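Datasets > Consumer > Product Claims
Tagged: surfaces, stain tests, text tables, small data

# Drunley Countertop Stain Claims

README for the second release. Please read the section on missing rows before you load anything.

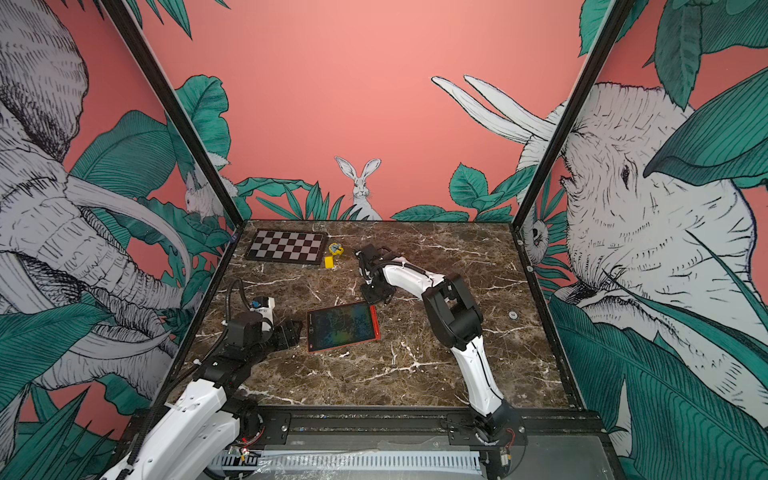
Does sealing a marble top stop it from staining?

Sealing slows a stain down, and how much it slows it depends on the stone, the sealer and how long the spill sits. Acid is a separate problem. Lemon juice dulls polished marble with or without a sealer, and a good share of the claims in this set blur the two.

## What is in it

The set has 141 rows. Each row is one claim made by a seller or a maker about how a countertop or tabletop material handles a spill, matched to a result we got on a sample of that material. The claims came from printed leaflets, store tags and product pages. We copied them word for word, typos included.

Columns:

- `claim_id`: a plain number, with gaps
- `material`: as the seller named it, which is often wrong
- `material_checked`: our own best call
- `claim_text`: the wording as found
- `spill`: coffee, red wine, oil, lemon juice, beet juice or turmeric paste
- `hours`: 2 or 12
- `sealed`: y, n, or u for unknown
- `result`: none, faint, clear, etched
- `notes`: free text, uneven

`material` and `material_checked` disagree more than we would like. Sellers call all kinds of stone marble. If you group by `material` you are grouping by sales talk.

## How the tests were run

Samples were wiped with water and left overnight. Spills went on with a dropper and were covered with a glass dish. After the set time they were blotted, rinsed, dried and graded by eye under a daylight lamp, always after 10 in the morning. Two people graded each sample separately. Where they disagreed, the worse grade went in.

Grading by eye is weak. We had a loan of a color meter from Jafarzadeh in November and the readings did not line up well with what either grader wrote down. The readings are in `meter_extra.csv`, and we would not lean on them. Veined stone gives a different number if you move the meter a finger's width.

## Missing rows

The gaps in `claim_id` are claims we dropped. Most were too vague to test ("life-proof," "easy care," "kitchen ready"). Dropping them makes sellers as a group look more careful than they are, so please don't quote the set as proof of how accurate countertop advertising is.

Oil at 2 hours is thin. We ran out of unsealed limestone and never bought more.

## About "100% stain proof"

This phrase shows up often enough to get its own flag, `abs_claim`. Some tops sold this way did fine with everything we put on them. That says they survived six spills on one small sample each. It does not cover a burnt pan, hair dye, or ten years of somebody's kitchen.

The Plilta sealer rows deserve extra doubt. Plilta sent the samples already sealed, and we have no way to know how many coats they got. All of them are marked `u` even though the box said otherwise.

## Things people have asked for

A score per brand. We are not adding one. There are too few samples per brand, and a score would end up on a store tag.

Photos of each stain. The first batch was shot under kitchen bulbs and everything looks orange. They are not worth sharing.

Merging with the Tuvance flooring set. Their hours are counted from first contact and ours from when the dish goes on. It can be done if you can live with that. The grades don't match up either: their "light" covers our "faint" and part of "clear."

## Known errors

- Beet and turmeric may be swapped in the quartz rows from the first release. We fixed the ones we could trace.
- `notes` has a few stray commas that break simple parsers. Use quotes.
- "Honed" and "matte" are used for the same finish in places.

## Use

Free to use and change with credit to the Drunley set. If you find a row that looks wrong, send the `claim_id` and what you think it should say. Rows that only look bad for a product you sell will be checked but usually stay as they are.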